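**Stacked washer-dryer** (also *laundry tower*, *stack unit*) - a home laundry appliance with two front-loading drums in one tall cabinet, or two separate machines joined by a kit. Common in small apartments, closets, and bedrooms with no utility room.

## Layout

Two round doors, one over the other. Dryer usually on top, washer at the bottom, as the washer is the heavier part and shakes more. Controls go between the drums or along the top. Width is often 24 inches for compact models, wider for family sizes. Side panels tend to be molded with ridges, which stiffens the sheet, and many have slots cut in for moving.

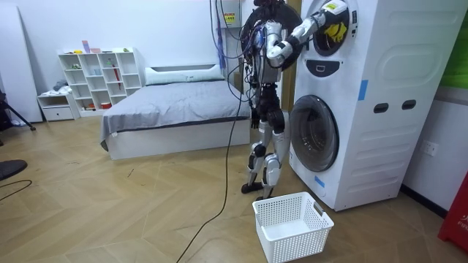

A reader from Wanyama writes that the top drum is the whole trouble with these: fine for tall people, but anyone short ends up fishing for the last sock with a wooden spoon. Several makers now sell a step or a pull-out shelf. Neither works well in a narrow closet.

## Loading and unloading

Wet things go up from the lower drum to the upper one, dry things come down into a basket. Small items get left behind - washcloths, socks, anything that sticks to the back of the drum. Turning the drum by hand once before shutting the door finds most of them. Lint filter gets cleaned after every dryer load.

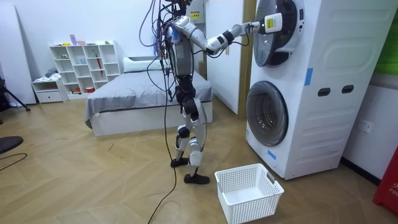
Floor space matters more than people plan for. Most buying guides give the footprint of the cabinet and stop there, but the doors swing out and someone has to stand in front with a basket. On a wood floor, such as the herringbone one here, leveling feet should sit on pads so they dont mark the boards. Allow 30 inches clear in front, more if the room is also a bedroom and the bed is close.

## Baskets

Rectangular plastic with holes in the sides is the standard type. Air gets through, damp towels don't sour as fast. Handles at the two short ends are easiest to carry through a doorway. Should fit under the open lower door, or at least slide up against the base.
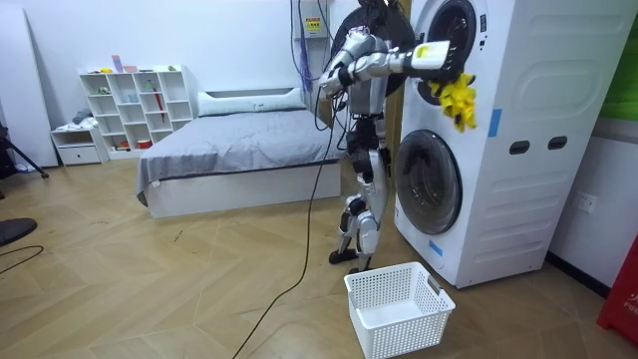 *Yellow cloth at the upper drum, empty basket on the floor.*

## Installation

Needs a level floor, water supply, drain, and power. Vented dryers also need a duct to outside; heat pump and condenser types do not. Shipping bolts come out before the first wash (often forgoten, very loud). Moving a tower takes 2 people and a strap.

## Noise

Spin speeds above 1,000 rpm can carry through the floor in older buildings. Rubber mats help a bit. A badly leveled cabinet is the more common cause.

## See also

- Combination washer-dryer
- Drying rack
- Laundry closet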